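Notebooks > Dye shed > Woad and weld

2026-03-04

Vat is alive! Lifted the lid first thing and there was the coppery skin on top and a proper clump of bubbles in the middle, and underneath it the yellow-green of strong tea with a lime in it. Smell: farmyard, but a clean farmyard. Gebhard's bran feed has done the trick, I think, though I also moved the vat nearer the pipes, so I can't swear to which it was. Should have changed one thing at a time. Never do.

Stock is the Clotdale woad, the 100 g jar, last of the June picking. It is a greyer powder than the Ostholm one and I had written it off as weak. I take that back. Three dips on a cotton scrap gave me a mid blue I would have been pleased with from five dips before Christmas.

What I did, so that I can do it again:

Scoured everything yesterday with soda, long simmer, two rinses. Water from the first rinse was the colour of weak beer, even from the cloth I'd been calling clean. Soaked overnight. Squeezed out hard before dipping, because drips carry air in and I killed the January vat that way. In slowly down the side, no splashing, fingers moving the cloth about under the surface the whole time. Out slowly too, squeezing just as it breaks the surface. Then air until the green has completely gone. I gave it longer than I thought it needed and the second dip took much more evenly.

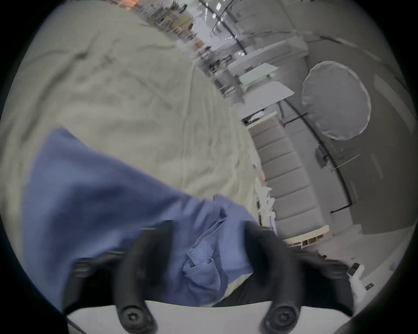
Evenness is still the thing to crack on anything bigger than a pillowcase. Wherever the cloth folds back on itself the vat can't get in, and you end up with pale rivers running across it. Lovely if you wanted rivers. Kavitha Sastry's idea is to pleat loosely and tie to a hoop so the layers hang apart, like a lampshade, and lower the whole hoop in. I've bent one out of the old Floteser fencing wire and wrapped it with tape so it won't rust on us. It just fits inside the vat rim with a thumb's width to spare.

Weld next. Alum-mordanted cotton is ready in the blue bucket (don't use that bucket for anything else, please). Plan is weld at 70 degrees, no hotter, with a pinch of chalk, then over the top with a single woad dip for green. I did one tiny sample this afternoon with leftover weld and oh, it is a good green, a bit like young beech leaves. Stapled in opposite. It has dried lighter than it looked wet, so allow for that.

Wash test: nearly all the loose blue came out in the second rinse. Rubbing with a white hanky left a faint mark on the three-dip piece and none on the one-dip. Vinegar rinse to follow.

To get: more bran, litmus strips (the Pandey ones, the cheap roll is useless in a vat this colour), another thermometer as I have dropped the good one.

Vat fed and lid on at teatime. Leave it be tomorrow, it needs a rest and so do my arms.

Comments

Gebhard Imhof: Very glad about the bran! I'd bet on the pipes though. Mine always sulks under a window and perks up once it's somewhere warm.

Kavitha: Sew the pleats to the hoop with big loose stitches. I tried pegs once and got a neat row of pale squares. Can I have a corner of that green when you cut it?

marl_and_madder: Did you check the pH after the third dip, or only at the start? Ours drops off faster than you'd expect once a lot of cloth has been through.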